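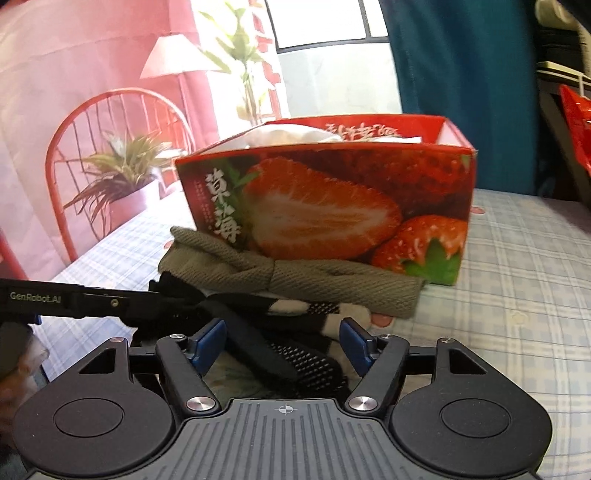
The winter knits come down from the top of the wardrobe later each year. In Kimcombe the first cold mornings used to settle the matter by the middle of autumn, but the season now arrives in stages, and households find themselves wearing summer cotton under a heavy coat well into June. The effect on storage is considerable. Jumpers that once spent a few months in a box may now spend the better part of a year there, and the manner in which they are put away has come to matter a good deal more than it did.

The Conneely Household Textiles Service has offered guidance on the care of domestic woollens for 20 years. Its latest round of home visits, completed ahead of this issue, took in 93 households across Kimcombe and the surrounding district. The purpose was modest: to record where knitwear is kept between seasons, what it is kept in, and what condition it is in when it comes out again.

The most common container was the plastic tub with a clip-on lid. The second, by some distance the more interesting, was the fruit carton. Greengrocers have always given away their empties, and a strawberry carton is a useful size for a family's scarves, hats and lighter jumpers. It is shallow enough that nothing is lost at the bottom, and it slides under most beds. In 39 of the homes visited, at least one produce carton was in regular use for clothing. Several had been in service for years, reinforced at the corners with packing tape and relabelled many times over.

The Service does not discourage the practice. It does ask that a carton be clean before it is pressed into use. Fruit sugar attracts insects, and a stain on the base that appears to have dried may still transfer to pale wool under pressure. A wipe with a barely damp cloth, a day in the sun and a lining of plain cotton are sufficient. An old pillowcase will serve. Newspaper should be avoided, as the ink can mark.

Cardboard has one advantage over the sealed tub, namely that it breathes. Knitwear put away with any trace of moisture in it will do better in a carton than in plastic. It has an equally clear disadvantage in that it offers no protection from moths, and a household with a known moth problem should keep its woollens in closed cotton bags inside whatever container it prefers.

Preparation takes longer than packing. The Service recommends that all knitwear be washed or aired before storage, including garments worn only once, and that the work be done on a table. A bed is too soft to fold against and a floor collects lint. The table should be covered with a cloth, preferably a pale one, on which loose fibres, pills and the small grey casings left by moth larvae can be seen at once. An ordinary checked or plaid tablecloth is quite adequate provided the ground colour is light.

Each piece is then laid out and examined. Ribbed garments should be looked at along the direction of the rib, where a dropped stitch shows as a gap or a ladder. Dark patterned knits are more difficult, and should be held up to a window. Side seams and underarms deserve particular attention, being the places where wear begins. A seam that has started to open may be closed in a few minutes with matching yarn; left until the following winter, it becomes a repair of an evening or more.

Folding is a matter of some disagreement. The Stodik pattern books, still found in many Kimcombe sewing baskets, instruct the reader to fold the sleeves behind and bring the hem up in thirds. The Puvo method, taught in community classes, favours a loose roll, with the argument that a roll leaves no hard crease. In the Service's view either is acceptable for fine knits. Heavy garments should be folded, and placed at the bottom. No knitted garment of any weight should be stored on a hanger — the shoulders will stretch, and they do not recover.

A carton should be filled only to the height of its sides. The Service allows 10 light items to a carton of ordinary size, fewer where heavy jumpers are included. Overfilling compresses the lower layers and sets creases that steam will not always remove. Where cartons are stacked, a sheet of stiff card between them will spread the load.

Households are further advised to open their stored woollens once during the warm months. December is a sensible time, before the holiday period and while the weather is dry enough for airing. The contents should be taken out, shaken, refolded along different lines and returned. Cedar blocks, if used, may be sanded lightly at the same time to renew their scent. Lavender sachets are pleasant, though their scent fades and they should be replaced each year.

Knitwear that is no longer wanted may be brought to the Service's rooms in Kimcombe, clean and in any state of repair. Sound garments are passed on. Those beyond mending are unravelled where the yarn permits, and the remainder is cut into squares for the beginners' darning class.

Conneely Household Textiles Service, Kimcombe | Contact us | © 2024 All rights reserved | Back to top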